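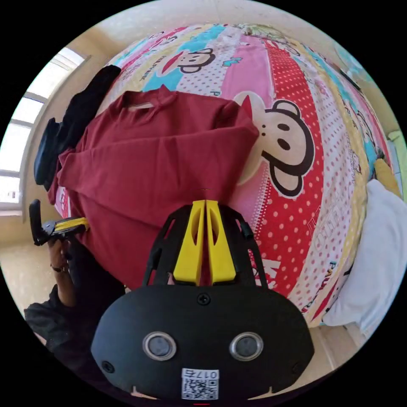
Hello, and welcome to Fuvano! I'm Samran Inthanon, I started the company and I still answer most of the emails, so if you've written to us you've probably already met me. We teach robots to deal with clothes. Folding them, picking them up off the bed, turning a sleeve the right way out, all the little jobs you do at home while thinking about something else.

I used to repair knitting machines, and I came to robots sideways. A customer asked me one afternoon whether a machine could fold the jumpers as well as make them, and I said yes, of course, give me a month. That was a very silly thing to say. A jumper has no fixed shape at all. Pick it up by the collar and it's one thing, pick it up by the hem and it's something else entirely, and the robot arm I'd bought second-hand mostly just pushed it on to the floor. I got stuck on the problem (my wife would say obsessed) and Fuvano grew out of that.

There are 16 of us now. Some write software, some look after the hardware, and the biggest group are the people we call demonstrators, who do the jobs by hand with our grippers so the robots have something to learn from. We're based in Ovarberg, upstairs from the old Kincaid printworks, and if you come by train it's a ten-minute walk, mostly uphill, sorry.

Our main project is called Dromovari. It's all the household clothes work gathered in one place, and I'm very fond of it. We could have done the lot on a clean white bench under good lamps, and for the first few months we did, and the robots got rather good at folding on clean white benches! So we moved the work into bedrooms.
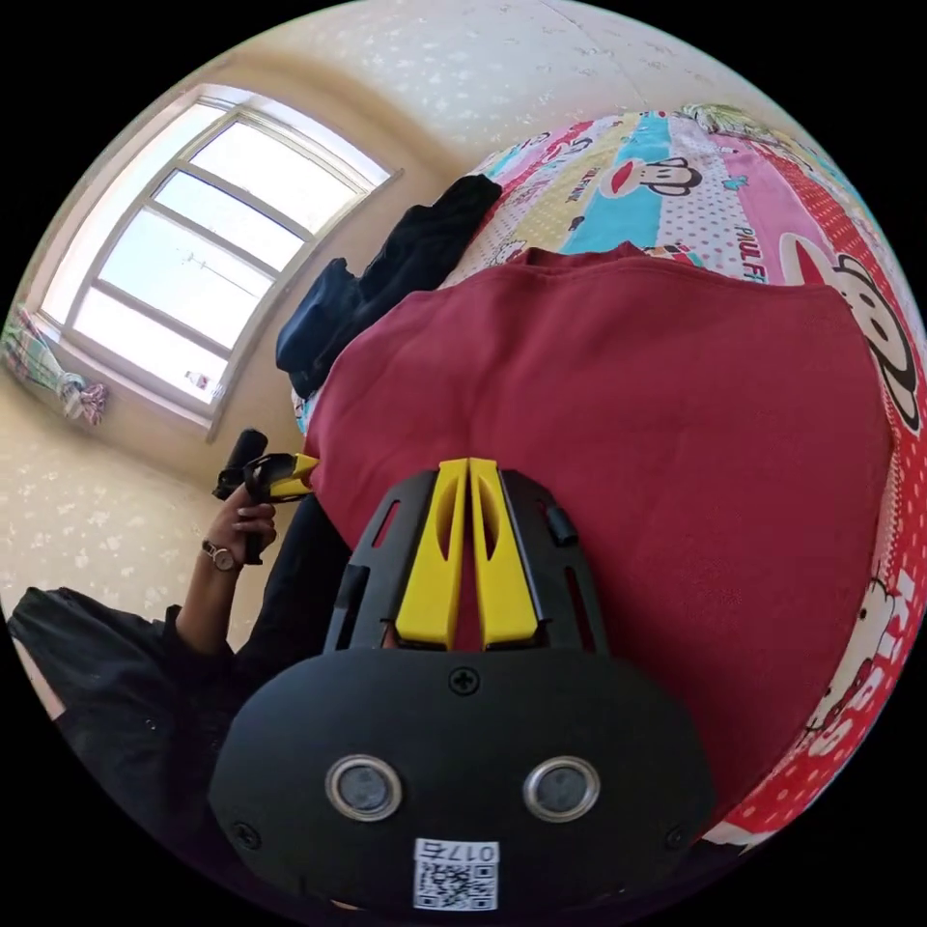 I'm a great believer in showing people what we do before telling them how it works, and that goes for new staff as much as visitors. You pick up a gripper, you learn how hard to squeeze, and you find out very quickly how much your own fingers have been doing for you all these years. It's slower than you'd think. Dark red fabric spread over a duvet full of stripes and cartoon monkey faces is a lovely bit of practice, with so much going on underneath for the software to sort out from the thing you want it to pick up. The demonstrators keep their own watches and rings on too, and I like that, as people at home do the same.

Twice a year we open the doors. The spring one is in April and it's my favourite day in the calendar – kettle on from 9, far too many biscuits, and anybody can come. Last time we had 22 people through, and between them they did 547 pick-ups, which we wrote up on the whiteboard as we went along. One lady who'd worked in a hotel laundry picked up the knack straight away and then told our senior engineer his folding was a disgrace. (She was right. He's been practising.)

You'll get a short talk from me, which I promise to keep short, and then it's hands on.
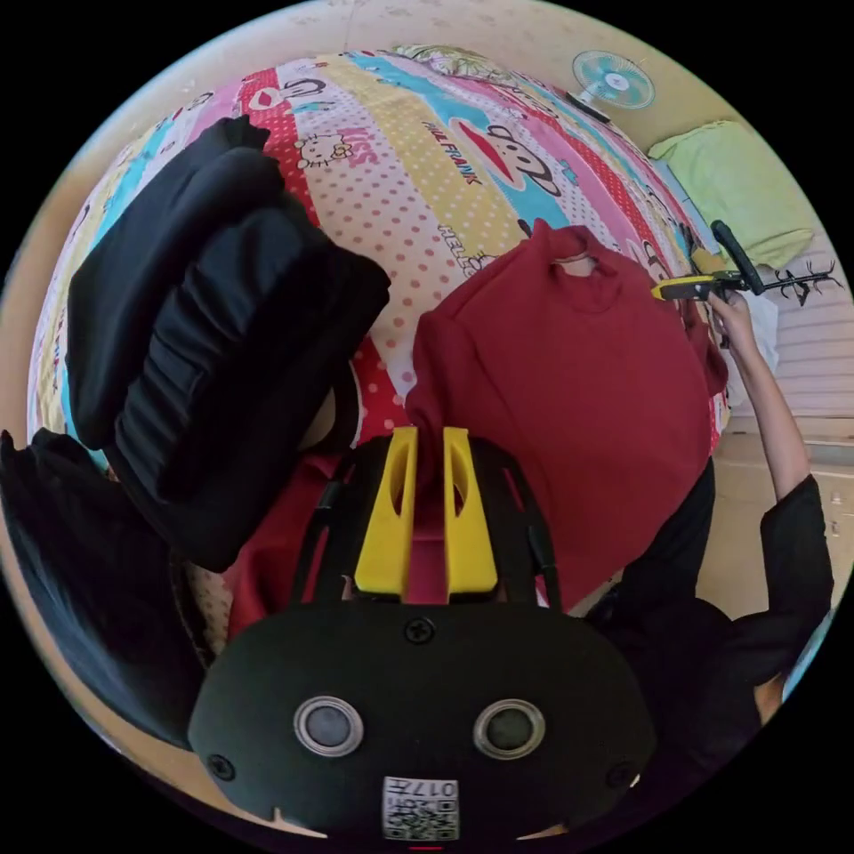 After the talk we split into pairs. One of you works the grippers and the other calls out what to do next, and halfway through you swap over. Lifting is always the first job. Get hold of the neckline, bring it up gently and let the rest hang, then see where the hem has got to. Soft, heavy things are easier than thin ones, whatever people guess beforehand, and socks are a nightmare. We save the socks for after lunch.

Children are welcome from eight upwards with a grown-up, and they tend to be better at it than the adults. Schools can have a day to themselves if you ask early enough. We don't charge for those.

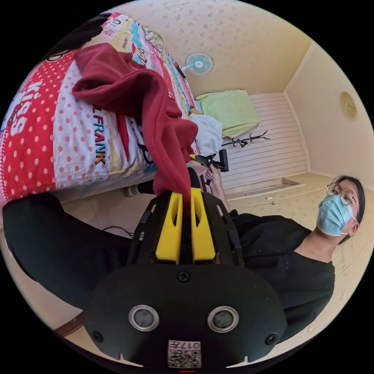 In the afternoon we do the two-ended jobs, with one gripper up at the collar and the other down at the bottom, and that's where most of the laughing happens. Have a go at sleeves if you get the chance. Then there's tea, and I answer questions until they run out or the last train looms, whichever comes first. The one I get most is when you'll be able to buy a robot that does the ironing. Not this year! Ours will fold a T-shirt quite nicely, and I'd love to say it manages 100 out of 100, but it doesn't yet, and on the open day you'll see it get some wrong.

If you'd like to come, or you fancy a job as a demonstrator, drop us a line through the contact page and tell me a bit about yourself. No robot experience needed. Bring a jumper if you've got an awkward one.

Samran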